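Section 3: Oiling and care of the Olon wood worktop

3.1 Before you start

The Olon worktop is shipped with one factory coat of oil. This coat protects the surface during transport only. Apply two more coats before the worktop goes into regular use, and one maintenance coat every January after that.

You will need:
Bundik hard oil, clear
Lint-free cotton cloths
Sandpaper, 240 grit
Vacuum with soft brush
Nitrile gloves

Room temperature must stay at 21 °C or lower while the oil cures. Keep the worktop out of direct heat – vents, heaters and radiant panels all cause uneven drying.

Note: Darker and lighter strips take up oil at different rates. A difference in sheen after the first coat is normal and evens out with the second. 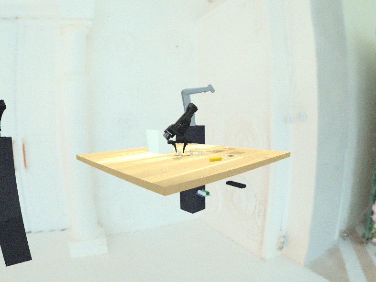
Figure 3-1. Worktop with alternating darker and lighter strips.

3.2 Applying the oil

1. Vacuum the surface, then wipe it with a dry cloth.
2. Sand lightly by hand, always along the grain. Do not use a power sander.
3. Vacuum again. Dust left in the grain will show as gray specks under the oil.
4. Stir the oil for one minute. Do not shake the can.
5. Pour a small amount onto a cloth and spread it along the grain in a thin, even film. One 494 ml can covers both coats on a standard worktop.
6. Wait 15 minutes.
7. Wipe off all oil that has not soaked in. Any oil left standing turns sticky and must be sanded back.
8. Treat the edges the same way. End grain soaks up more oil and may need a second pass.
9. Let the coat cure overnight, then repeat steps 3 through 8.

CAUTION: Cloths soaked with oil can catch fire on their own. Lay them flat outdoors to dry, or place them in a metal container filled with water and close the lid. Never leave them in a pile.

3.3 Checking the finish

Look across the surface from a low angle with the lights on. Dull patches need more oil. Glossy patches mean that oil was left standing; rub them down with a cloth dampened with fresh oil and wipe dry. Strong light from overhead can wash out the grain and hide both faults, so change your position and check each area twice.

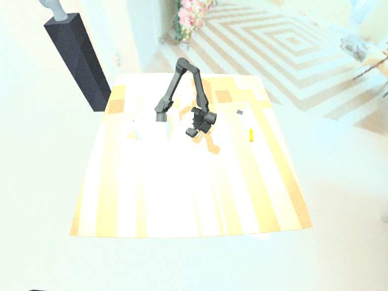

Figure 3-2. Grain less distinct in the bright center area, clearer toward the near edge.

3.4 Regular cleaning

Wipe with a damp cloth and dry at once. Lorulby wood soap may be used once a month at the dilution printed on the bottle. Do not use bleach, ammonia, scouring powder or steam.

Water rings can usually be removed by sanding the spot lightly and applying one thin coat of oil. For deep scratches, order the Sakamoto filler kit and follow Section 4.

Instructions revised February 5, 2020.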